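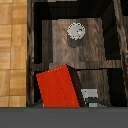 Search Young Makers Type a word Go

How Does an Engine Know Where It Is?

A gasoline engine has a small computer that decides when to make each spark. The spark lights the fuel, the burning fuel pushes a piston down, and the piston turns a heavy metal shaft called the crankshaft. If the spark comes much too early, the push can come while the piston is still on its way up. If it comes too late, a lot of the push is wasted.

So the computer has to know where the crankshaft is. It can't look inside to check. It uses a part called the crankshaft position sensor, or crank sensor for short.

A wheel with teeth

On many engines there is a metal wheel fixed to the crankshaft. It has teeth around its edge, like a gear, but it doesn't drive another gear. The teeth are only there for the sensor. The wheel is bolted on firmly, so when the crankshaft goes around once, the wheel goes around once too.

The sensor sits very close to the teeth and doesn't touch them. The space between them is often about as thin as a fingernail. Each time a tooth goes by, the sensor sends an electrical signal down a wire to the computer.

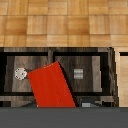
One common kind of sensor has a magnet and a coil of very thin wire inside it. Steel changes the shape of the magnet's pull. When a steel tooth moves past, the pull through the coil gets stronger and then weaker, and that change makes a tiny bit of electricity in the wire. When the wheel stops, nothing changes and there is no signal.

Another kind is called a Hall effect sensor. It needs power from the battery to work. Its signal switches between on and off as the teeth and gaps go by. Many Hall sensors work well even when the wheel is turning very slowly, like when the engine is just starting.

Counting speed

The computer has a clock in it. It measures how long it takes for one tooth to follow the next. If the time is short, the engine is fast. If the time is long, the engine is slow.

Engine speed is counted in turns per minute. You may see the letters RPM on a dashboard, and they mean "revolutions per minute." A revolution is one full turn. A Parnel go-kart engine that is running but not going anywhere turns at 1,000 RPM. Divide that by the 60 seconds in a minute and you get 16 full turns each second, with a little left over. The computer has to keep up with every tooth during all of those turns.

Computers that move things often have this same job of keeping track of turning parts. Many robot arms have sensors in their joints that measure how far each joint has turned. The sensors are usually a different type from the one in an engine, but the computer uses them to answer the same question - where is this part now?
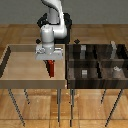 A white robot arm holding a red block above a light wooden tray.

The missing tooth

Teeth that are all the same give the computer a problem. It can tell that a tooth went by, but it can't tell which one. Think of walking around a round building with your eyes shut and counting fence posts. You would know how many you had passed, but you wouldn't know where you started.

Engineers fix this by leaving out a tooth. The wheel on the Parnel engine has 35 teeth, and there is a wider gap where one more tooth would fit. When the gap passes the sensor, the computer has to wait longer for the next signal. It knows that the long wait means the gap, and it starts its count again from there.

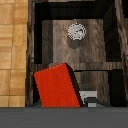
Even spacing matters for the rest of the wheel. The computer expects each tooth to come along after the same amount of turning, and it uses that to work out the places in between. You can practice the idea on anything with a repeating pattern. The light wooden panel on the left side of the dark cabinet is divided into blocks by thin, darker seams. If you moved a finger down it at a steady speed, you could say "now" at each seam that runs across. Your "nows" do the job of the signals. Move your finger faster and they come closer together.

One more question

In most car engines, the crankshaft goes around twice for each complete job a piston does. That means the computer could know exactly where the crankshaft is and still not know whether it is on the first turn or the second. Many engines have a second sensor on another shaft, the camshaft, which goes around once for every two turns of the crankshaft. Putting the two signals together gives the answer.

What if the sensor breaks?

On some cars the engine won't start at all. Others can use the camshaft sensor to get by, but they may run badly. Sometimes the sensor is fine and the trouble is dirt, a loose plug or a damaged wire.

Engines without one

Old engines had no computer. The Grernura pump engine in the Fliduvville museum is 97 years old, and its spark is timed by metal parts that open and close a switch as the engine turns. The Nyamweya tractor next to it works in the same way.

Words to know

Crankshaft - the shaft that the pistons turn.
Coil - wire wound around and around.
RPM - full turns in one minute.
Sensor - a part that measures something and sends a signal.

Contact us | Copyright Young Makers | Back to top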